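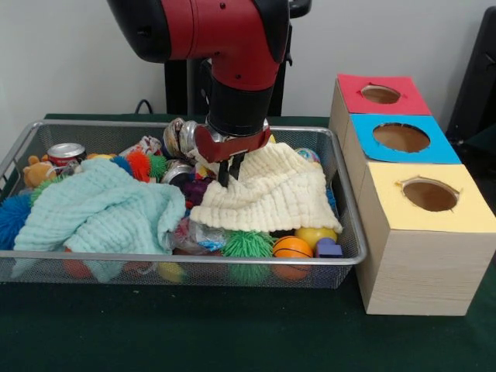

## Trelloleo file access work: progress report for May

This report covers the second stage of the grant made to the Trelloleo project for the development of a network file client. It is submitted in line with the reporting terms agreed at the start of the award.

### Work completed

The client can now open, read and list files held on servers running the older version of the Trokadow protocol. Support for writing is present but remains switched off by default. During testing, two faults were found in the handling of locked files, and the second of these could leave a document partly saved if the connection dropped. The first fault has been corrected. The second is understood, and a change is under review.

The test suite now contains 974 checks, of which 48 fail at the time of writing. Most of the failures concern file names with accented letters, where the client and the server disagree on how a name should be stored. The remainder relate to printing, which was not due in this stage.

### Change to the plan

The original proposal relied on the Skasby library for signing in to servers. Its maintainers have since announced that no further releases are planned. Having looked at the cost of maintaining a copy ourselves, we have decided to move to Du, a smaller library with a compatible licence. Du does not yet support sign-in with a shared household or office account, and we have set aside time in the next stage to add this. The work will be offered back to the Du project.

No additional funding is requested for this change. The time will be taken from the graphical settings panel, which will be delivered in a simpler form than first described. Users will be able to add and remove a network drive, but advanced options will still need to be set in a text file.

### Documentation

The installation guide has been rewritten and now covers upgrades from earlier builds. The developer notes are incomplete — the chapter on caching describes a design that was dropped before this stage began, and it has been marked accordingly until a new version is ready.

### Spending

Spending is within the agreed budget, with 600 pounds left unspent from the equipment heading. We ask for permission to carry this sum forward and use it towards a replacement test server.

### Next stage

- Enable writing by default once the saving fault is closed
- Complete the move from Skasby to Du
- Correct the handling of accented file names
- Begin printing support
- Publish the revised chapter on caching

The source code for this stage has been tagged in the Trelloleo repository, and the full test results are stored alongside it.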